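Search this site Go
Last updated: June 20, 2019

Automation Planning – Notes 6
Costing a two-arm bench cell

Carry over from last time: price of the arm is not the price of the cell. Several of you handed in budgets with one line on them. Redo please, same template, bring to the next session.

Where to start – the task. Write it in one sentence before opening any catalog. "Sort produce from one container to another, two arms, one bench." If you can't write the sentence you can't write the budget.

Then split into four headings:

1. Arms and end effectors
2. Bench, frame, mat, mounting
3. Power, cables, computer
4. Everything used up or replaced (props, gripper fingers, tape, fuses)

Heading 1 gets all the attention and the quotes. Headings 2 and 3 are where student budgets go wrong. Heading 4 usually missing altogether.

Worked figures, Stirkton bench project. Frame and mounting hardware from Fidadwood, $1,304 delivered. Cables, connectors, strips – $200 allowed, all spent by February. Reserve held back, $3,000. The arms were quoted separately by Leemans, see the sheet handed out last time, and don't copy that figure into your own work, the quote has expired.

Note on the $200. It was a guess. A reasonable guess for one arm. With two arms you get two cable runs, and two bases to bolt down, and the runs have to get across the floor to wherever the outlet is. Measure the floor distance. Measure it along the route the cable will take and not straight across.
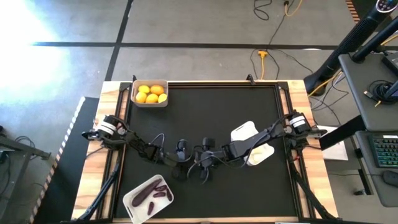 Notes 6 – p. 2

Look at heading 2 on this bench. Wooden table, aluminum extrusion frame round the mat, an arm based on each side, left and right. Both grippers get to the middle, so reach is OK for this width. Ask what happens to the budget if the table were wider – you don't just pay for more wood, you may be into a longer arm, and thats a different price class. Fix the table width BEFORE asking for arm quotes.

Props. Purple vegetables in the white tray, yellow fruit in the gray container. Cheap either way but decide: real or imitation? Real spoils, so it is a repeating cost, goes under heading 4 with a number of weeks next to it. Imitation is one-time, heading 2 or 4, your choice, say which. Don't split it.

Floor space is also a cost. Leave room to walk round the table and mark it on your plan. Black tape on a gray floor is fine. Put the desk for keyboard and mouse on the plan as well, people forget it then find it doesn't fit.

Lead times (ask for in writing):
extrusion – short, but cut lengths can't go back
arms – long, order first
spare gripper fingers – order with the arms, seperate shipping costs more
power supplies – check plug type on the quote

Lostent quote, for comparison. Turnkey price, one line, looks tidy. Ask them to break it out under our four headings. If they won't, you can't compare it with anything and it stays out of the table.

Spares rule for this course: 2 of anything that wears and costs less than a day of lost bench time. Work out your own day rate, show the working.

Reserve – keep it as its own line. Do not hide it by rounding up the others – I will ask where each figure came from.

For next session:
– one-sentence task
– four-heading budget, with source for every line
– floor plan, to scale, cable routes drawn in
– order list sorted by lead time, longest first

Service contracts next time, read the Leemans terms first.

Share 2 Comments 0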